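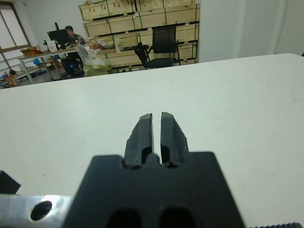

Wallet guides > Getting started > Part 2

Setting up your Prastum wallet and sending your first coins

I set mine up on a Wednesday evening with the telly on, and I'd suggest you switch yours off, as there are some words to copy down and you really do want them right!

1. Install the Prastum app on your phone and open it. Pick "New wallet" (the "Restore" button is for people who already have one, and I pressed it by mistake the first time).

2. Choose a PIN. Please don't use the one for your bank card.

3. Write down the recovery words on paper, in order, then tap "Next". The app asks for a few of them back. If you get one wrong it lets you look again.

CAUTION: Don't take a screenshot of the words, and don't type them into an email or a notes app. Anyone who has them can empty your wallet, and I can't get the coins back for you - neither can Prastum.

4. Go to Settings, then Network, and choose Tanden. The app starts on Endale, the test network, where the coins are worth nothing. Handy for practice, mind you, and it gives you 1,000 test coins to play with.

5. Tap "Receive" and copy your address. Paste it wherever you're sending from, then check the first 5 and last 5 characters against the app.

6. Send a tiny amount first. Mine showed up as "Pending" for a bit and then changed to "Settled" - wait for that second word before you send the rest.

Note: If it still says "Pending" after 30 minutes, pull down on the screen to refresh. Don't send it again, or you may end up paying twice.

7. Set the auto-lock to 2 minutes. It's under Settings, then Security, right at the bottom.

Moving coins over from an old Clasemthorpe account has a few extra steps, so I've put those in Part 3.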